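Jerex: belt picking with a humanoid hand
Data card and README, release of November 10, 2019

Welcome, and thanks for taking a look. Jerex is a set of recorded picking trials in which a humanoid robot takes small parts from a belt conveyor and puts them into bins. We put it together at our lab in Altville to study one fairly narrow question, and since a few groups have written to ask for the recordings, we tidied up the folders and wrote down what we know. Please read at least the parts on labels and known problems before you train anything on it. It will save you an afternoon.

What we wanted to find out

Most belt picking we had read about uses a two-finger gripper or a suction cup coming down from above. We have a hand with fingers and a thumb, and we wondered how much the choice of waiting pose matters before the grasp even begins. If the hand rests close to the belt, it has less distance to cover, but it also has less room to correct itself when the guess about the part's position is off. If it rests farther back, the policy gets a longer look and a longer trip. So we trained the same policy on trials from both kinds of starting pose and compared them. That's really the whole study, and everything else in this folder grew up around it.

What is in the release

There are 887 trials. Of these, 262 are held out for testing, and we ask that you leave them alone until you have settled on a model. Every trial has the view from the robot's head, the joint positions of the arm and hand, the commanded positions, the belt speed, and a short text label. Belt speed takes one of 4 settings, the lowest being a full stop. Camera frames were saved at 30 per second, and the joint readings were resampled to match, so you can line them up by index without any fuss over clocks.

Trials are grouped by starting pose ("near" or "far") and then by part. Parts include solid blocks, blocks with a hole through them, and a handful of odd shapes we had lying in a drawer. The blocks with holes turned out to be the interesting ones, as a fingertip will sometimes find the hole and the policy has no idea what to do about it.
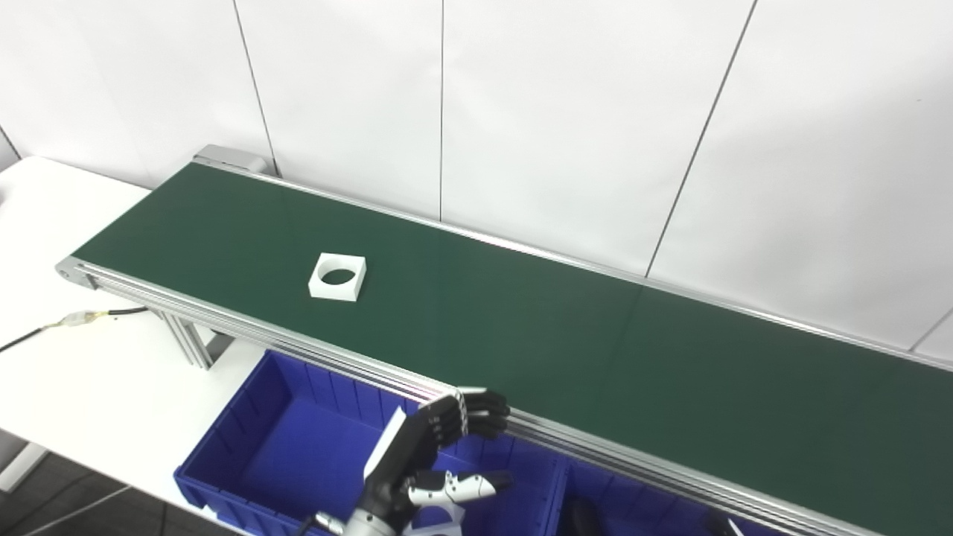 Spahić wrote back after trying an early copy that the far pose looked better than it deserved to, on the grounds that the policy had more frames to look at before it had to commit, and asked whether we had ever given the near pose the same amount of looking time. We hadn't. It was a very fair point, and we spent a good part of September recording extra near trials in which the hand holds still for a while before it is allowed to move. Those carry the tag "near_wait" and are counted in the total given earlier.

What we found, in short

With the extra waiting time added, the gap between the two poses shrank a great deal, and on the stopped belt we could no longer tell them apart. On the faster settings the far pose still did a little better, mostly by missing less badly: the fingers arrived late but in the right place, and the second try often worked. Near-pose failures tended to push the part along the belt, and after that there wasn't much to be done. We'd be happy to see somebody disagree with us using the same data.

Labels

Each trial is marked as placed, dropped, missed or stopped by hand. "Placed" means the part ended up in the bin named in the text label. A part that landed in the wrong bin is marked as dropped, which we admit is a slightly strange choice, but we made it early and changing it later would have broken everybody's scripts, our own included.

Known problems

The joint readings for the thumb drift a bit over a long session, and we corrected this only between sessions. The head was also tilted slightly differently after a repair, so please use the calibration file stored beside each session and don't assume one file fits all of them. Nearly all trials use light-colored parts, and a model trained here will probably struggle with dark ones. The lighting is also very even, far kinder than what you would meet on a shop floor.

Getting started

Unpack the archive, open the index file, and load one session before you load them all. The small viewer in the tools folder plays a trial next to its joint curves and is the quickest way to get a feel for things. Dorneck, our baseline policy, sits in its own folder with the training settings we used for both poses.

If you find a wrong label, please send us the session and trial number. We fix those in batches and note each change in the log.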